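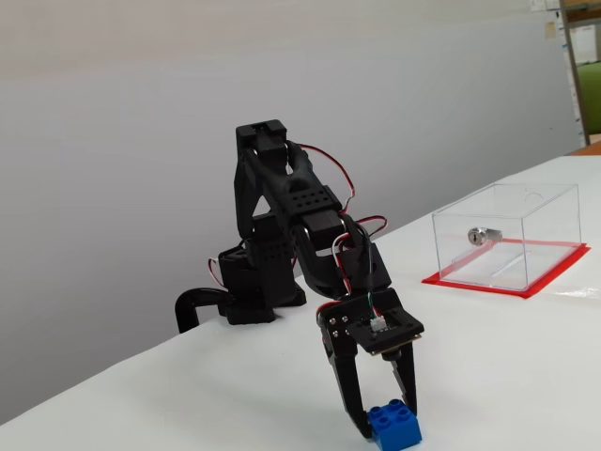 Frequently Asked Questions

New to the Irkivano Toy Library? Welcome! We get a lot of the same questions at the desk, so Giorgia Valentini and Yayra Bonsu sat down and typed up the answers.

What is a toy library?
It works just like a book library, except you go home with a marble run. You join, you pick things out, your kids play with them until they're worn out (the kids, hopefully, and the toys a little less), and then you bring them back and choose something else.

How much does it cost?
A family membership is $16 a year. Grandparents and childminders can join too, at the same price. If that's a stretch right now, tell whoever is at the desk and we'll sort it out quietly.

How many toys do you have?
There are 422 in the catalog at the moment, and it keeps growing! Board games, dress-up trunks, train sets, puzzles, ride-ons, and a puppet theater that is booked out well into December.

How long can I keep something?
Three weeks. You can renew once by email if there's no waiting list. Party items (the parachute, the giant dominoes, the puppet theater) go out for four days only.

How many toys can I take at a time?
Up to five per family, and only one of those can be a large item. Large items have a green tag.
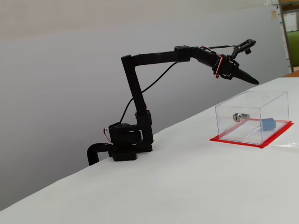
What happens if we lose a piece?
Please don't panic. Every set has a card listing its parts, and we check it when you return. One missing puzzle piece or game token costs nothing. For bigger parts we ask for a small replacement fee, never more than $10. And do keep looking, because things come back to us months later from under car seats all the time and we're always thrilled to see them.

Do I need to clean toys before I return them?
A quick wipe is great. We do the real cleaning here. Please leave dress-up clothes unwashed, as some of the older ones were sewn by hand by Katalin Bíró and they need gentle treatment.

Which ages do you cover?
Babies through to about age twelve, plus a shelf of strategy games that is really for the grown-ups. Ask Yayra for a recommendation, but leave yourself some time!

Can I donate toys?
Yes please, if they're complete and in good shape. We can't take soft toys, car seats, or anything with a broken battery cover. The building brick collection started with a single donated suitcase and is now our most borrowed category by miles.
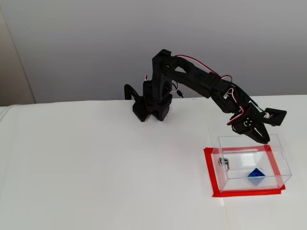
A blue cube in a clear bin.

Can I reserve something?
You can. Email us the catalog number (the marble run is 127, and yes, everyone asks) and we'll hold it for one week once it's back in.

Do my kids have to come with me?
Not at all, but they're very welcome. There's a play corner by the window, and story time starts at 10 in the morning. Fulvio Marino does all the voices.

Where do I park?
Use the lot behind the building. The side door has a ramp and is wide enough for a double stroller. Ring the bell if it's locked.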